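Prirkora water board withdraws river sampling results

The water board in Prirkora has withdrawn a set of river quality results after finding that part of the data came from the wrong stretch of the Bratetti, the river that supplies the town's east side.

The results, released in October, showed nitrate levels well below the local limit at all sampling points downstream of the Teoh treatment works. The board now says that three of the points were logged with coordinates upstream of the outfall, where levels are normally lower.

Sólveig Gunnlaugsson, who heads the board's monitoring unit, said the error was made when an old site list was loaded into the field tablets. The samples themselves were handled correctly, she said, and the lab readings stand. Only the locations are wrong.

A total of 246 samples were taken during the survey. Those from the three affected points have been removed from the downstream average, and the remaining figures will be recalculated before they are published again. The board did not say whether the new average is expected to exceed the limit.

The mistake was reported by Leif Eskildsen, an angler who compared the published map with his own notes and saw that one marker sat on the wrong side of the road bridge. He wrote to the board twice before receiving a reply. 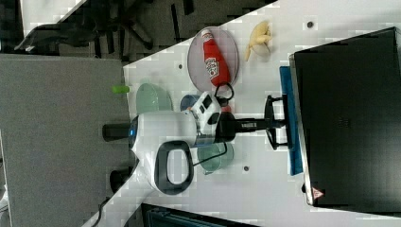

New samples will be collected at five points between the outfall and the old mill – two more than the permit requires. Each point will be sampled at the same depth and at the same time of day, starting at 7 a.m., to limit the effect of daily changes in flow. Duplicate bottles will go to a second lab.

Oluf Norðdahl, operations manager at the Teoh works, said discharge from the plant had stayed within its permit throughout the survey period. Plant records have been passed to the board.

Drinking water is not affected. The intake for the east side is upstream of the works and is tested separately. The corrected results are due in about 5 weeks, and the October report will stay online until then with a note on its first page.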